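We use cookies to improve your visit. Accept | Manage settings

September
By Raluca Costache

How to keep strawberries from going mushy

I used to lose half a punnet before I'd even got round to the cream, so I've become a bit fussy about this! Tip them out as soon as you get home and pull out any squashed ones - one bad berry really does set off its neighbours. Leave the green tops on. Line a tub with kitchen paper, lay the fruit in a single layer and put it in the fridge with the lid slightly open. Don't wash them till you're ready to eat.
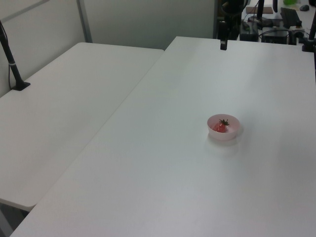
Serving is the easy bit. Take them out 40 minutes before you want them, as they taste of very little straight from the fridge. I like a small shallow bowl, and pale pink looks lovely against the red (even with a single strawberry in it). Keep the leaves on for this too, they make a handy little handle for dipping.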